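Reheating Leftover Rice in a Shared Student Kitchen
Project report, Food and Household Studies
Nuanchan Prasertsri
January 2021

1. Background

Most of the students in Daltlow Hall cook rice in the evening and eat what is left the next day. The rice has dried out in the refrigerator by then, and a lot of it ends up in the trash after a few bites. My project looked at whether a small change in how the rice is stored and reheated makes people more likely to finish it.

I chose rice because almost everyone on my floor cooks it and because it is cheap enough to test many times. I did not look at fried rice or rice cooked in coconut milk. Both behave differently when they are cold.

2. Materials

The rice was long-grain jasmine from the Dinent store on the corner, all from one sack. It was rinsed and cooked in the same pot for every batch. After cooking it was spread on a tray to cool, then put into lidded boxes and moved to the refrigerator within the hour. No batch was kept past the next day.

Portions were weighed on the kitchen scale. Water was measured with a spoon from the Younis baking set that belongs to the hall. The spoon has no line for small amounts, so I marked one with tape.

3. Method

I compared 3 ways of reheating:

Plain. The rice went into a bowl straight from the refrigerator, uncovered.

Covered. The rice was covered with a plate. No water was added.

Covered with water. The lumps were broken up with a fork, a spoonful of water was sprinkled over the top, and the bowl was covered with a plate.

Every bowl was heated until the center was steaming. I stirred halfway through and checked the middle with a probe thermometer. If it read under 70 degrees Celsius I put the bowl back in. After heating, the bowl stood for a minute before tasting.

Students on the floor were asked to eat a portion and fill in a short form with a score for texture, a score for taste and a line for comments. They were not told which method had been used. I received 40 forms. Two people wrote only in the comment line, and I kept those comments but left them out of the scores.

4. Results

The covered bowls with water had the best scores for texture. The plain bowls had the worst, and several people wrote that the grains at the edge were hard. Covering without water came in the middle – closer to the plain bowls than I had expected.

Taste scores were much closer together. One person found the rice with added water bland, and another asked for salt. I think some people scored taste by how hungry they were, and the form had no way to show that.

The amount left in the bowl followed the texture scores. Portions of 100 grams were often finished whichever way they were heated. The larger portions were the ones that came back.

5. The kitchen

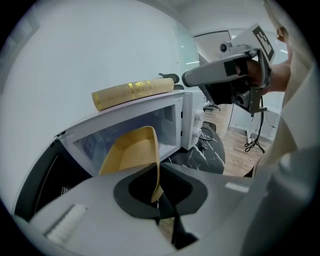 Does the rice need a special lid to stay soft? An ordinary plate that covers the whole bowl works as well, as long as it is safe for the microwave.

Timing was the hardest part to control. The kitchen is busy after six, and some bowls stood on the counter longer than planned before anyone was free to taste them. I wrote down the delay each time, but I did not correct the scores for it.

6. Problems and next steps

The forms came from one floor, and most of the people who filled them in know me. A few of them guessed which bowl had water in it. A second round should use students from another hall and a form with fewer boxes.

I would also like to test freezing. My aunt freezes rice flat in bags the same evening she cooks it, and she says it comes out better than from the refrigerator. I started a small trial with Dririco freezer bags but ran out of space in the shared freezer. The trial is planned again for May, when half the drawers are free.

The blank form and the full table of scores are in the appendix.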